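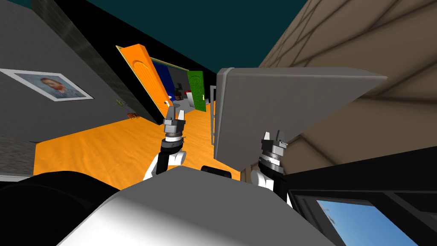 Aparecida Conceição
Health reporter

Home | News | Health | Money | Your Say | Contact

A whitening and "enamel renewal" kit that has been turning up in dental waiting rooms since the autumn is being sold on the strength of one small trial, and two of the claims on the box don't match what the trial measured.

The kit is called Osunano. It is made by Bameck, a company that until recently sold mouthguards to junior footy clubs, and it costs patients $300 when bought through a dentist. For that they get two soft trays, a set of gel syringes and a card promising teeth that are "up to 106 per cent brighter" after 15 days.

Brighter than what is the first question. The card doesn't say. The company's brochure for dentists doesn't say either, although it has a colour chart and a good deal of blue sky on the cover.

I asked Bameck for the research. A spokesperson sent a four-page summary of a trial run last year at the Cirillo dental practice in Stistutberg, where adults with mild staining wore the trays each night. Their teeth were matched to a shade guide at the start and again on the final morning. Most had moved up the guide. The summary turns that movement into a percentage using a formula it describes as "internal".

There was no comparison group. No one was given a plain tray, or an ordinary peroxide gel of the kind dentists have used for decades at a fraction of the price. The person doing the shade matching knew that everyone had been treated. Those things don't make the result false, but they do make it very hard to say how much of the change came from anything special in the syringe.

The second claim is the one that bothers dentists I spoke to. The box says the gel "helps renew enamel". Enamel doesn't grow back once it has been lost. It can take minerals back into weak spots, and fluoride toothpaste has been helping it do that for a long time, but a worn edge stays worn and a chip stays chipped. The trial summary contains no measurement of enamel at all. The word appears once, in the title.

Primo Ruggiero has run a general practice in Stistutberg for long enough to have seen several of these products come and go. He was offered Osunano in June and turned it down.

"I asked the rep what was in it that I couldn't already order," he said. "He told me it was a proprietary blend. I said that's fine, what's in the blend? He said he'd get back to me."

Ruggiero said the ingredient list on the packet shows carbamide peroxide, glycerine, a thickener, mint flavour and "mineral complex". The first of those will lighten teeth. He has no quarrel with that part.

"It'll whiten. They all whiten, more or less, if you wear the tray. What I won't do is tell someone with acid wear that they're rebuilding anything. They'll put off the filling and come back to me in two years with a bigger hole."

His other worry is sensitivity. Peroxide gels commonly leave teeth tender to cold for a few days, and people with exposed roots or a cracked filling can have a rougher time of it. The usual advice is to have a check-up before starting. Osunano's instructions recommend one too, in small type on the inside flap, but the company has also begun taking orders through its website. There, the check-up is a tick box. I ticked it and got as far as the payment page without being asked when I had last seen a dentist or whether I had crowns.

That last point matters more than it might sound. Crowns, veneers and white fillings don't change colour with bleaching gel. Somebody with a front crown who whitens the teeth either side of it can finish up with one tooth that no longer matches and a bill for replacing it. The website's list of common questions has 5 entries. Three are about delivery.

Bameck didn't agree to an interview. In a written reply it said that "renew" referred to "the look and feel of the tooth surface", that the brightness figure was "an optical score recognised within our program", and that customers were "overwhelmingly happy". It said more than 300 kits had gone out in its first month on the market. It didn't answer a question about who paid for the trial, or whether the Cirillo practice earns a commission on the kits it sells.

The practice did answer the second half of that. Its manager confirmed by email that it receives "a standard margin", as it does on floss and electric brushes, and said patients were free to ask about it. I asked whether people who joined the trial had been told the practice would later be selling the product. The reply said the practice "had no fixed plans at that stage".

There is nothing unusual about a dentist selling things at the front desk. There is nothing unusual, either, about a small trial done by people with an interest in the outcome. Plenty of decent products began that way and were tested properly later on. The trouble is the order of events. The kit is on the shelf, the claims are on the box and the proper test hasn't been announced. When I asked Bameck whether a larger study was planned, it said it was "always exploring opportunities to grow the evidence".

One patient who bought the kit, and who asked not to be named as she still goes to the same dentist, said she was pleased with the colour and annoyed about the price. She had used a supermarket kit some years back and remembered it working about as well, although she admitted she had no photos from then to check. Her teeth had been sore for most of the first week. She had taken "renew" to mean that the thin patches near her gums would fill in.

"That's what I thought I was paying the extra for," she said.

They haven't, and she has since been told they won't.

Ruggiero's advice to his own patients is duller than the brochure. Get the teeth looked at and cleaned first, as some of what people take for staining comes off with a scale and polish. If they still want to go lighter, he makes trays from a mould and hands over a plain gel with the strength written on it. If the teeth hurt, they stop for a few nights. He charges for this, he pointed out before I could ask, and he isn't shy about saying so – but the patient gets the price and the ingredients on the one sheet of paper.

He also suggests asking any dentist selling a whitening product three things: what the active ingredient is, how strong it is, and what it was tested against. He reckons most will answer without fuss.

Bameck said it would be reviewing its packaging "as part of a normal cycle" later in the year. It wouldn't say whether the word "renew" was part of that review. The kits sold in the meantime will carry the current box.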